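Ostetti Slim Wreath Storage Box, 30 Inch

Home / Seasonal / Storage / Wreaths and Garlands

Item no. 800
Color: Gray with clear lid panel
In stock – ships from our Prurville warehouse

Description

A hard-sided box for one full wreath or two flat ones. The Ostetti Slim holds wreaths up to 30 inches across and stands upright on its edge, so it fits in a hall closet or behind a door. The sides are stiff enough to keep a wreath from going flat on one side over the summer.

The lid zips all the way around and comes off completely. A clear panel in the lid shows what you packed. There is a card pocket on the spine for a label, and the box comes with 10 blank cards.

Inside, a padded center post keeps the wreath from sliding down when the box is stored on end. Two hook-and-loop straps hold it at the top. The post can be taken out if you want to use the box for garland, bows or a tree skirt.

What fits

Most front door wreaths sold as 24 inch or 26 inch measure closer to 28 once the branches are fluffed. Measure yours tip to tip before ordering, and measure the depth too. The box is 8 inches deep inside. Wreaths with large ornaments or a big wired bow may need the deeper Nuvard box, sold separately.

Pre-lit wreaths are fine. Take out the batteries first and tuck the battery pack against the center post. Fresh wreaths should not be stored in this or any closed box.

Details

Outside size: 31 x 31 x 9 inches
Shell: woven polyester over rigid board
Center post: foam, removable
Handles: one on top, one on the side
Straps: two inside
Care: wipe with a damp cloth, air dry with the lid off

How to pack a wreath

1. Shake off loose glitter and needles outdoors.

2. Remove anything that can melt or stain, such as candles, real fruit or chocolate coins.

3. Set the wreath face up over the center post with its hanger at the top.

4. Fasten both straps around the frame of the wreath, not around the branches.

5. Fill the loops of the bow with tissue paper. White is best – colored tissue can rub off on light ribbon.

6. Zip the lid, fill out a card and stand the box with the label facing you.

Where to keep it

Choose a dry spot inside the house if you have one. Attics get hot enough in June to soften hot glue, and berries and pinecones will drop off when you pick the wreath up again. A basement is all right if the box is kept off the floor. Bathrooms and laundry rooms are too damp for ribbon and dried flowers.
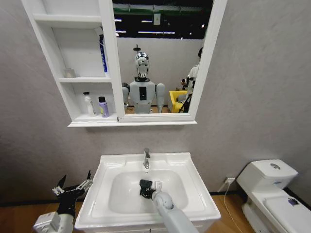

Questions from customers

Can I stack these flat?
Yes, up to three high. Put the heaviest wreath on the bottom.

Does it come in red or green?
Gray only at this time. The Conceição garland bag comes in both.

Can I buy a spare center post?
Yes. Write to us with your item number and we will send a price.

Will it hold a fall wreath with dried hydrangeas?
It will, but leave the straps loose and put a sheet of tissue over the flowers. Dried petals shed a little no matter how they are packed.

Customer review

"I have four of these now, one for each season. The zipper is smooth and the card pocket is the right size. My Easter wreath is a little over the limit and I have to bend the twigs in to close the lid, so do measure. I would like a second strap on the bottom." – Adhiambo Chege

Shipping and returns

Free standard shipping on orders over $80. Unused boxes may be returned within 30 days in the original carton. Returns for wrong size are accepted, but return postage is paid by the buyer. Boxes damaged on the way to you are replaced at no charge – keep the carton and send us a photo.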